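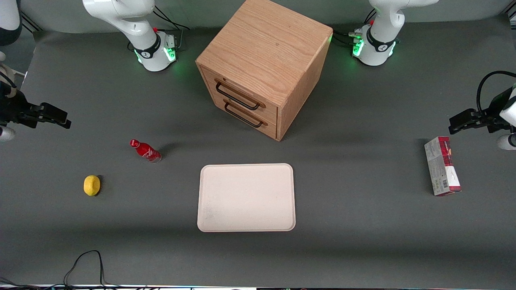 4.2 Sources of false alarms

Over the study period the 40 sites in Tilden sent 1,627 alarm events to the Jurkside monitoring desk. Each event was logged with the zone number, the sensor type and the time it was received. Operators then added a short note after calling the keyholder. We grouped the events by cause using these notes. Where the note was missing or could not be read, the event was placed in the "unknown" group and left out of the comparison between sensor types.

User error was the largest group. Most of these events came in the first hour after opening, when a member of staff entered by a side door that was not on the entry delay. The same pattern was seen at closing time, although less often. Sites with a single keypad near the front door had more of these events than sites with a second keypad at the back. The Bullenero panels used at all sites allow a separate delay for each door, but few installers had changed it from the default value.

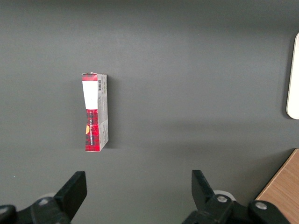

Motion sensors made up the second group. The main causes given were heating vents, hanging signs and insects on the lens. Two of the warehouse sites had sensors aimed at roller doors, which moved in strong wind and set off the same zone several times in one night. After the sensors were turned toward the inner wall, the repeated events stopped at one warehouse and became less frequent at the other. We did not test whether a different sensor model would have given the same result.

Door contacts caused few false alarms, and nearly all of them were on older wooden doors that had dropped on their hinges. Glass break sensors were fitted at too few sites to be compared.

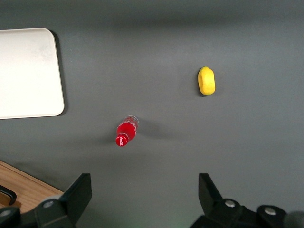

Figure 4. Dark gray tabletop with a cream-white tray at upper left, viewed from above.

4.3 Effect of call-back checks

In June the monitoring desk changed its procedure so that a second keyholder was called before a patrol was sent. This cut the number of patrols but added to the time taken to close each event. Keyholders at the Crăciun bakery sites were hard to reach at night, and events there often stayed open until morning — a problem the new procedure did not solve.

The figures for this period should be read with care. The desk was short of staff for part of it, and some events were closed in batches, so the recorded closing time may be later than the real one. Events with identical closing times were kept in the count but removed from the timing results.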